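Before you sign for the robot

Every few months another organisation I deal with decides it needs a robot with hands. Last time it was Erkurport, which runs a mid-sized parcel and returns operation and had put a line in next year's capital budget for a two-armed unit from Grollomik. The line had one number in it. I asked what else was in the number and the room went quiet.

I'm not against the things. I've sat through enough demonstrations to know that the good ones do more than they did a few years ago. My complaint is with the way they get bought, as if a pair of arms were a forklift. You know what a forklift will do for you before it comes off the truck. With a dexterous hand you are buying a long stretch of somebody's labour, and most of it never shows up on the quote.

Look at what the work is like at this stage. A table, a cloth napkin, a small white ball. Two arms with a good deal of cable hanging off them.
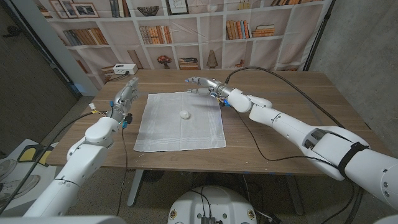 None of that is a knock on the people doing it. Small, dull tasks are where you have to start, and anyone who skips them is selling something. But a manager who has only seen the brochure version, with the spotless kitchen and the folded shirts, should spend a morning beside a bench before approving a cent. Bring a notebook. Write down how many people are standing there.

The Erkurport proposal assumed one operator, trained in May, productive by winter. It assumed the hands would last as long as the arms. I wouldn't bet on that. Hands are the part with the most joints and the part that touches everything, and I'd want a spare pair priced in writing before I talked about anything else. The quote covered service visits for 3 years, travel excluded, and was silent on fingers.

Then there's the matter of trials. The sales deck said the unit had a success rate of 98 per cent. At what? On how many tries? We asked, and eventually got an answer: 509 attempts at a single task, with one kind of object, at Grollomik's own site in Arkport. Fine, that's a real number and I'm glad to have it. It tells you next to nothing about a returns bench where a kettle is followed by a bra and then a bag of screws. I'd sooner see about 1000 attempts on your own stock with a lousy score at the end of it. 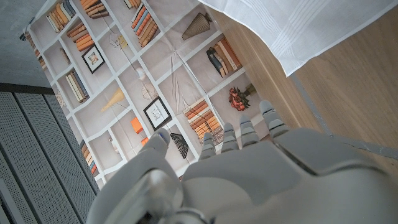
A five-fingered robotic hand, fingers raised, with the edge of the table at right.

The other bidder, Liao, offered a lease. I liked the lease better, mostly for the reason that it could be ended. Their price per month looked steep until we added up what ownership left out: floor space, a person to reset the objects, a person to look after the software, insurance, and the months when the thing is learning and your old process has to keep running beside it. That last item is the big one. You pay for both -- and you pay for longer than anybody in the meeting wants to say out loud.

So my advice to Erkurport was a dull one. Take the capital line out. Put a smaller amount in operating, enough for a short lease and one full-time wage, and name the task in the budget itself. If the task can't be written in a sentence, leave the money where it is and fix the conveyor, which has been on the list for longer than the robot has.

They've kept the line in for now. The conveyor is still waiting.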